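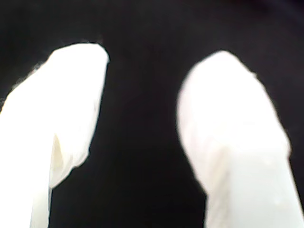
1/ Regler, Planer, Klebeband: was diese Woche an unserem Stack kaputtging

Projekt heißt Mokik, der Planer heißt Bretberg, und wer sich die Namen ausgedacht hat, durfte danach keine mehr vergeben. Zwei Arme, ein Sortierfach, eine Software, die seit dem 26.02.18 »fast fertig« ist.

2/ Bretberg plant jetzt mit 2.000 Stützpunkten pro Bahn. Vorher waren es 40. Die Bahn sieht exakt gleich aus, nur der Lüfter vom Rechner klingt anders.
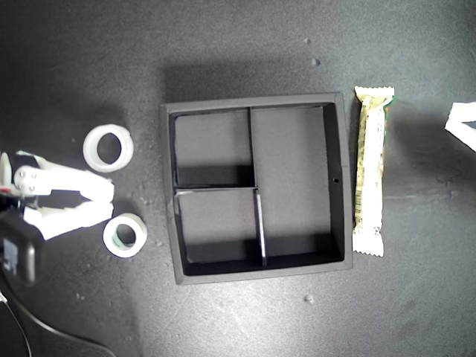 3/ Immerhin: Die Kollisionsprüfung läuft endlich im eigenen Thread. Vorher hat sie den Regler ausgebremst, und der Arm fuhr so ruckelig wie ein Schulbus. Jetzt fährt er butterweich in die Wand vom Fach.

4/ (Vorzeichenfehler in der z-Achse. Ist gefixt. Fragt nicht, wie lange der drin war.)

5/ Kapitel Greifkraft. Ich habe mehr als 37 Commits in eine adaptive Schlupferkennung gesteckt, mit Filter, Hysterese und einer Konfigdatei, die länger ist als der Code. 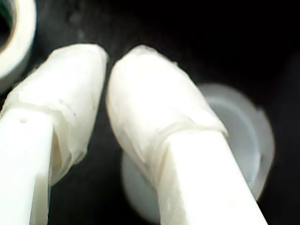
6/ Die Schlupferkennung rechnet den Reibwert aus dem Motorstrom zurück. Klappt prima, solange sich an den Fingern nichts ändert. Mit weißem Tape um beide Spitzen stimmt dann weder der Reibwert noch die Fingerdicke im Modell, und der Regler hält »geschlossen« für einen Messfehler. Parameter heißt jetzt tape_offset. Ich bin nicht stolz.

7/ Tiltmont (unser Logviewer) zeigt übrigens alle Zeitstempel in UTC, außer den einen, den man gerade braucht.
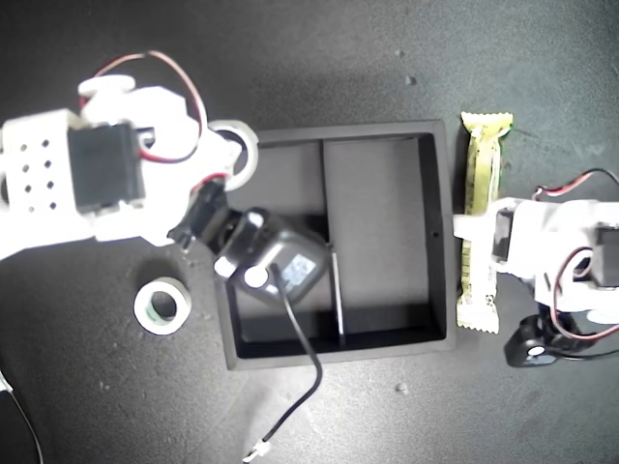
8/ Offene Baustelle: die Ablage. Der Planer kennt pro Fach einen Zielpunkt und hält jedes Objekt für einen Quader ohne Anhang. Liegt so ein schwarzer Würfel dann halb über der Trennwand und sein Kabel hängt über den Rand vom Tray, meldet die Zustandsmaschine trotzdem PLACED. Ticket 41, Titel: »Kabel existieren«.

9/ Nächster Schritt: Woldegiorgis mergen, den Branch mit der neuen Segmentierung. Der kann Kabel. Dafür hält er Schatten für Objekte. Zieltermin Mai, Jahr lasse ich offen.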